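Screen Memories: progress report to the Istatley Fund

We are very glad to be writing this one, as the spring and summer have gone better than we dared hope. Screen Memories collects fan letters, cinema programmes and film star scrapbooks from the Tirkanier area and puts them where people can read them. Your grant pays for scanning, the reading room and the touring display.

The total catalogued now stands at 3919 items. The biggest single gift was a run of film weeklies from a family who once ran the Lyons picture house, and it is a joy: wedding pages, studio gossip, readers writing in to argue over who was the better kisser! Some 400 of the letters to the editor have been typed out in full, and they can be searched by star, film or town.

The touring display opened in Ponano in April and moved on to the library in Tirkanier in June. We printed 700 copies of the booklet and have five left, so a second printing is the first thing we would like to talk to you about. 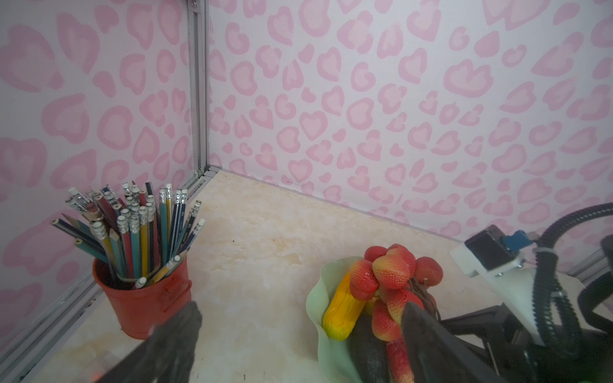 Progress Report, page 2

Spending is on track. Scanning came in a little under budget and transport a little over, mostly van hire for the Ponano leg, and we would like to move the difference across if you are happy with that. The full sheet is attached.

Two things are running late. Permission to reproduce the studio portraits is slow going, as several of the agencies have changed hands more than once, and the portraits stay off the website until we have it in writing. The recorded interviews with former usherettes have slipped to the autumn (we had far more offers than we had slots, which is a lovely problem to have).

Next up is the autograph album day in August, doors open at 10.30 am, with tea. Visitors can bring in their own albums for scanning and take them home the same afternoon. You would be very welcome to join us.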